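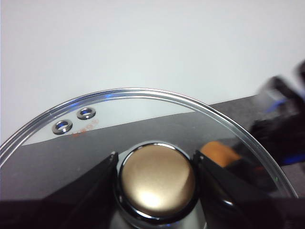 School robotics clubs should spend less of the year on competitions and more of it on kitchen work. I coach the club at Pritchard, and I did it the other way for a long time.

A competition robot gets two minutes on a mat where everything is the right size and the right color. Students learn to win on that mat. Then the season ends in November and the robot goes in a box.

A pot lid is a better teacher. The glass is see-through and shiny at the same time, which confuses cameras. The knob is round and smooth, so the gripper has to come in from both sides evenly. Our 4 students on the Fesetti project have logged 3013 tries at kitchen tasks, and almost all the useful arguments in the club have come out of the bad ones.

Parents ask me what there is to show for it. There is no trophy, and I understand why that bothers them. Skakholm still sends a team to the regional meet, and their students enjoy it. I would keep one event a year for the same reason. But the weeks before it should not eat the whole fall, and our school should stop tying the club's budget to how we place.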